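Home | About | Archive | Contact

February 21, 2020
Posted by Faustine Rey

Washing up in a small kitchen

We moved into the flat on Gerngate in January and the kitchen has one sink, no dishwasher and a draining board that slopes the wrong way. Water runs off it and under the kettle. I put up with it for a few weeks and then started trying other ways of doing the washing up.

The first thing I bought was a folding rack from the hardware shop in Warow. It held plates well enough but bowls fell through the middle, and it took up most of the worktop even when there were only two cups on it. I gave it to Aishwarya upstairs, who has more room. 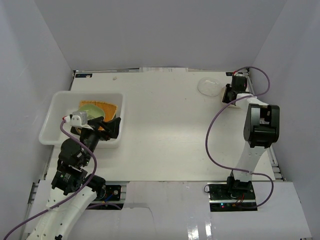

What I wanted was something to carry dishes to and from the sink and keep the drips in one place. My brother-in-law Fikri suggested a washing-up bowl, but the round ones don't fit our sink. A plain rectangular bin does the job better. The translucent white sort with rounded corners is the kind I mean, and the rim turns outwards so you can get your fingers under it when it's full. A green bowl and an orange cloth share one easily, with part of the floor still free for cutlery or a mug. I wouldn't go much smaller if you use dinner plates.

Ours cost 19 pounds for a pair, which I thought was a lot for plastic. One is for dirty things and one is for clean. The dirty one sits to the left of the sink and gets emptied after supper. The clean one has a folded tea towel in the bottom, and I leave things in it for about 30 minutes before drying whatever is still damp.

Cloths were the other problem. I used to leave them over the tap and they smelled by the second day. Now they go on a hook by the window – the thick ones take all night to dry, the thin ones are ready by bedtime – and they're washed at 60 with the towels.

The slope is still there. Manaia says a strip of wood under the front legs of the unit would sort it, and he has offered to come round with a spirit level. Until then I keep the kettle on the other side.

Contact | Copyright Faustine Rey | Back to top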